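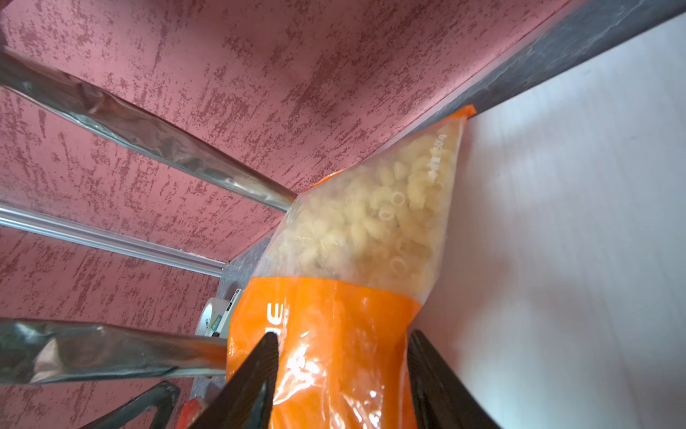

Thread time! I finally finished our handling rules for soft grocery packs, 2 pages total, and I'm way too excited not to share them. We use these on every Mangundap pick-and-place run.

1/ Grip the filled part of the bag, never the seal. A seal gives you a lovely flat edge to pinch, and then the whole weight hangs off it. Filled section, every time.

2/ Set the force limit per product, in writing. Elbows and spaghetti get separate entries even at the same weight — dry strands snap lengthwise way sooner than short tubes crush.

3/ Long packs: line the fingers up across the strands before closing. Come in slow, stop, check the angle, then close.

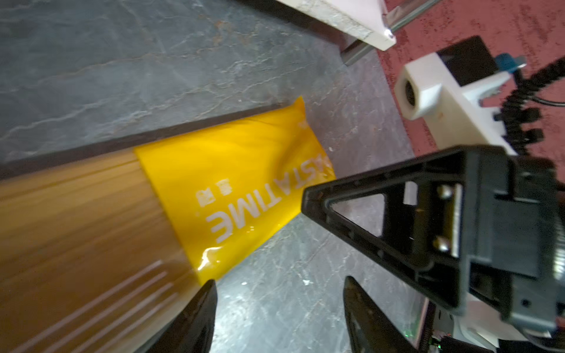 4/ Hands stay out of the reach zone until the arm is stopped AND the operator has said so out loud. Yes, even to straighten a bag. Especially to straighten a bag!

5/ Log every drop, including the boring ones. We have 819 picks in the Urkia log so far and the dull entries taught me the most.

6/ Check the finger pads every 30 picks. Wipe, look for nicks, initial the sheet.

The Skostimden folks want a section on frozen bags by December and I can't wait — condensation is a whole other animal. If your lab has a written rule for torn packs, please send it my way, ours is still one sentence long.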